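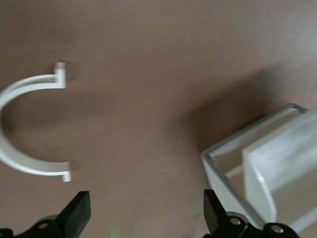

Ticket 648 - Clikutura tabletop display case, mounting clip will not stay on the tube

Hello, and thank you for getting back to me so quickly this morning. I have read your first reply twice and I think we may be talking about two different parts, so let me try again from the start. The piece giving me trouble is the white half-ring, the one shaped like a letter C with a short tab at each end, and I have it lying flat on the brown table beside the clear box. It is meant to hold the cable tube against the back wall of the case. I push it on, I hear the click, I go and make a cup of tea, and by the time I come back it has popped off again and rolled under the radiator.

What I have tried so far:

I wiped the tube down with dish soap and warm water and let it dry overnight. No change.

I turned the clip around so the open side faced the other way, as your leaflet suggests. It held a little longer, almost a whole evening, but then my grandson shut the door to the hall and off it came.

I also borrowed a clip from the older Ansari case in my sewing room. That one is a hair smaller and grips beautifully, but its tabs don't reach the slots, so it slides down the tube. I put it back where it belonged.

My own guess - and please tell me if I'm being silly - is that I was sent the clip for the wider tube. The packing slip says "clip, size 3" and the leaflet shows a size 2 for my case.

Reply from Pieter Zulu, Fledley customer support

Not silly at all, and thank you for such a careful write-up. You're right, a size 3 is for the Sorkero cases, which take a thicker tube. It will click on yours and then work itself loose. Please don't glue it or pad it with tape, as the acrylic can cloud and the case is a nuisance to clean afterward. I've put 3 of the size 2 clips in the mail so you'll have spares. Keep the old one or toss it, whichever you like.

Follow-up from customer

Dear Pieter, the clips came in yesterday's mail. I put one on before breakfast and it was still holding at bedtime, with the hall door slammed on purpose a few times by a very willing helper! The spares are in the button jar. You may close the ticket, and thank you again for your patience with me.

Status: closed, wrong size supplied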